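Chapter 9
Buying Help: Lifting and Carrying Services

Every brochure for a handling robot has a table in it somewhere. Tables are flat, stiff and easy to grip, and they have two ends, which makes them handy for showing a machine and a person at either side of a load. This chapter is concerned with the offer behind the brochure. We take one service, the Sorkach shared-carry package, and read it as a cautious buyer should, asking at each step what is being promised and who pays when the promise fails.

The package is sold by the month. For the fee the customer gets one two-armed humanoid, a set-up visit and a telephone line for faults. Its main claim is that the robot can take one end of a piece of furniture while a member of staff takes the other. "Can take" is the supplier's wording, and students should underline it now.
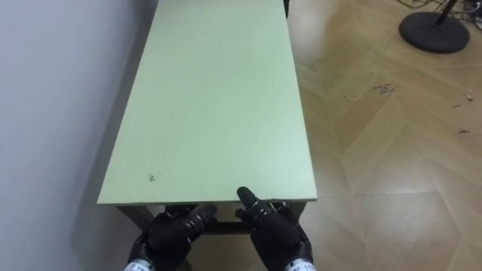
Photograph: Dorottya Kun, for the Wascombe trial report

9.1 What is a carry?

The contract defines a carry as "the assisted movement of one item between two points". It does not say how far apart the points are. It does not mention doorways, ramps, carpets or stairs. At Wascombe, a conference centre with 46 folding tables to put out and clear away, the manager, Socorro Sotelo, asked for a minimum distance to be written in. She was told that distance depended on site conditions. So it does, but so does the price of laying a drain, and drainage firms still manage to quote by the metre.

A buyer should ask for three things in writing: the heaviest item, the longest route and the slowest acceptable time. The Sorkach offer gave only the first of these, and gave it for a load shared with a person without stating how the weight would be divided.

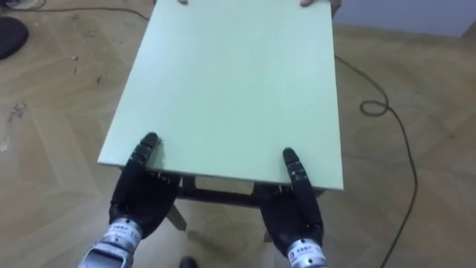
Staffing is where most of the saving is supposed to come from. The sales sheet compares two porters with one porter and a robot, and counts the difference as money kept. That sum only works if the remaining porter does nothing extra. In a shared carry there are still human hands on the far edge of the table, and their owner is doing a porter's job. If that person must also clear the route, watch the cables and decide when to stop, the job has grown, and the wage may have to grow with it. Add the hours spent on training, and on waiting for the fault line to answer, and the case begins to look thin.

9.2 The trial period

Wascombe was offered a trial of 9 days in December, with a technician from the supplier present for the first six. The obvious weakness is that a trial with a technician in the room tests the technician as well. The supplier's summary gave a single success rate for the whole period – no split between the attended days and the others, and no list of what had been counted as a success. Students will meet this kind of figure often. It should be sent back.

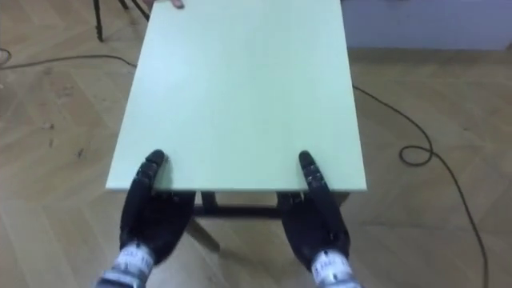 Géza Gál takes a kinder view. In his opinion a short trial is bound to flatter the product, buyers know this perfectly well, and the sensible course is to sign for a few months and keep a way out. A fair point, provided the way out is cheap. Under the Sorkach terms, leaving early cost £2000 plus collection, and a customer who is only curious may find that a high price for finding out.

9.3 Comparing offers

Two rival firms, Rácz and Kendale, were asked to quote for the same work. Rácz priced by the hour and sent its own operator, so the customer was in effect hiring a small removal crew with a machine in it. Kendale would not quote until it had seen the floor.

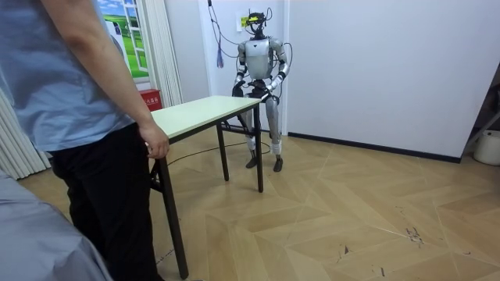

Of the three replies, Kendale's was the least welcome at the time and probably the most useful. A firm that wants to see the floor has at least understood that the floor matters. The Rácz quote was dear, but every cost was in it. The Sorkach quote was the lowest by some way, and to compare it fairly we must put back what was left out: the second pair of hands, the training and the charge for leaving. Table 9.1 sets out the three offers on this footing. Before turning to it, work through the Sorkach quote yourself and note each place where you had to guess.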